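Talks & Slides / Workplace Lighting
Search this site Search
12th July
Posted by Mohit Maurya

Speaker notes: Glare and reflectance on work surfaces

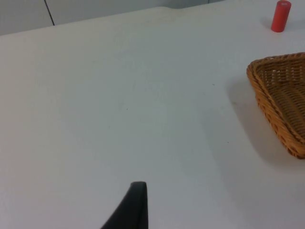
Slide 1. Matte white tabletop, light gray background.

Slide 1 notes
Start with the surface. Ask the room to estimate reflectance before giving any values. Most people go too low for white and too high for mid gray. Point to the pale gray shading in the lower and central areas. Same material, different luminance. Pause, then go on.

Slide 2. Terms
Illuminance is light arriving at the surface, in lux. Luminance is light leaving it toward the eye, in candelas per square meter. For a perfectly matte surface:

luminance = illuminance x reflectance / pi

Work it through on the board. 1000 lux, reflectance 77 percent, result 245 cd/m2. Leave this up during slide 3.

Slide 3. Where the formula stops
It assumes equal scatter in all directions. Coated boards and polished laminates do not do this. At low viewing angles they add a mirror component, and the reading depends on where the meter stands. Show the two Norkow plots one after the other, same axis. Do not explain the kink at the right-hand end unless asked (stray light from the corridor door, Raymonde has the corrected run).

Slide 4. Contrast with the task
White paper on a white desk gives low background contrast but a bright overall field. A dark desk under white paper makes the eye keep adapting between the two. The Verero fit-out used a mid-tone top. Complaints there were about the luminaires and had nothing to do with the desks. Brock McKinnon will take questions on that site.

Slide 5. Measuring reflectance without a lab
1. Put the illuminance meter face up on the surface. Record.
2. Turn it face down, 30 cm above the same point. Record.
3. Divide the second by the first.
Keep your own shadow off the patch. Wear dark clothing. Small samples read wrong in step 2 because the meter also sees the floor, so use the comparison card for anything narrower than a desk. The card method is on the Drarura handout, page two.

Slide 6. Cleaning and aging
Skip if behind time. Main point: clean the surface before the first reading, then record the product used. The November readings at Seyoum were taken on uncleaned tops and are left out of the table.

Slide 7. Discussion
Delia Salinas asked for ten minutes on daylight. Keep the blinds question for Nathalie Leclerc's session after the break. Return meters to the case, caps on, batteries out.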